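4 开放日现场演示

4.1 场地与流程

前几节的结果都是在实验室内取得的，操作者熟悉系统，光照和积木的摆放也由我们控制。为了观察系统在非专业人员面前的运行情况，我们于2018年11月在Bimumstead校区的开放日上安排了一整天的现场演示。演示使用与第3节相同的机械臂和工作台，控制软件为Sarex，未针对当天的场地重新训练感知模型。

演示区设在一层大厅东侧。参观者以小组为单位入场，每组停留时间由引导员掌握，前一组离开后再放下一组进入。全天共有155名参观者在登记表上签名，其中118人同意我们记录其与系统的交互过程，以下统计只包括这118人。未登记而在外围观看的人没有计入。

每组演示分为两个阶段。第一阶段由讲解员Amancay Retamal操作，参观者只观看。她先用语音或键盘给出一条指令，例如“把黄色的心形推到红色圆柱旁边”，系统解析后执行推动动作。第二阶段由参观者自己提出指令。我们不限制措辞，只要求指令涉及台面上已有的积木。讲解员可以回答问题，但不得替参观者改写指令。

4.2 任务与设置

任务沿用桌面推动问题。末端执行器为一根竖直的圆头长杆，没有夹持功能，积木只能通过侧面接触移动。这一选择在实验室阶段是为了简化动作空间，在开放日上还带来一个好处：参观者很容易看懂机器人在做什么，讲解时不需要介绍抓取规划。

积木为彩色木制几何体，同一种颜色可以对应不同形状，同一种形状也可以有不同颜色，因此只说颜色或只说形状的指令可能有歧义。图3给出了一种台面布局，其中绿色和红色的星形同时出现，红色的积木除星形外还有一个圆柱。 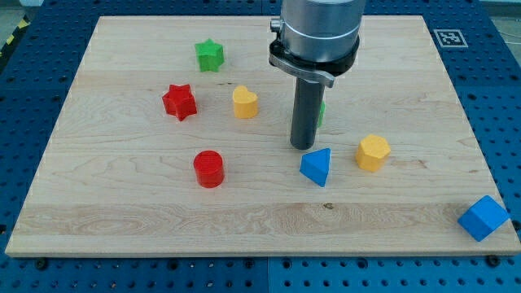

图3 推动任务的台面布局。杆状末端位于木板上方，彩色积木分散在其周围。

木板平放在带孔的蓝色金属台面上。两轮演示之间由工作人员手动打散积木，不追求固定的初始状态，只检查有没有积木落到台面以外。部分压在木板边缘的积木不作调整，图3右侧的蓝色方块即属于这种情况。若参观者的指令涉及这类积木，系统照常尝试，结果如实记录。

4.3 数据记录

系统以日志形式保存每条指令的原文、解析结果、目标积木的估计位置以及末端轨迹。全天得到有效指令2125条。重复提交、中途撤回以及与台面无关的输入（多为问候语和玩笑）在统计前已经剔除。日志由Nesel工具包统一时间戳后导出，标注工作由两名作者独立完成，意见不一致时由第三名作者裁定。

成功的判定标准与第3节一致：动作结束后，目标积木与指令所描述的位置关系相符，且其他积木没有被推出木板。参观者对结果是否满意另行询问，不参与成功率的计算。

4.4 观察结果

参观者的措辞与我们收集的训练指令差别明显。训练指令大多同时给出颜色和形状，现场指令则常常只给出其中一项，或者使用“那个”“旁边那块”一类的指代。儿童更倾向于给积木起名字，把六棱柱叫作“螺母”，把三棱柱叫作“奶酪”。这些说法不在词表之内，系统会要求重新输入，多数儿童在第二次输入时改用颜色。

失败主要来自三个方面。一是指代不明，系统选中了同色的另一块积木。二是遮挡，长杆停在积木前方时，后面的积木在相机视野中只露出窄窄的一条，位置估计随之偏移。在Noh等场地的预演中我们见过同样的问题，当时的处理办法是每次动作结束后先将末端抬离台面再重新检测，开放日沿用了这一办法，但参观者有时在末端抬起之前就已经给出下一条指令。三是靠近木板边缘的积木，可用的推动方向少，规划器给出的路径偏长，个别情况下超时。

当天共发生13次人工中止，均由讲解员按下暂停键触发。中止的原因是参观者把手伸向台面，与系统自身的故障无关。下午我们把参观者站位线向后移了一段距离，此后没有再出现中止。

4.5 对后续实验的影响

根据现场记录，我们对系统作了两处修改。第一，在语言模块中加入澄清步骤，当一条指令对应不止一块积木时，系统先反问再执行。第二，末端抬起并完成重新检测之前，输入框保持锁定。第5节的实验均采用修改后的版本。开放日收集的指令没有并入训练集，只作为独立的测试集使用，划分方式见附录B。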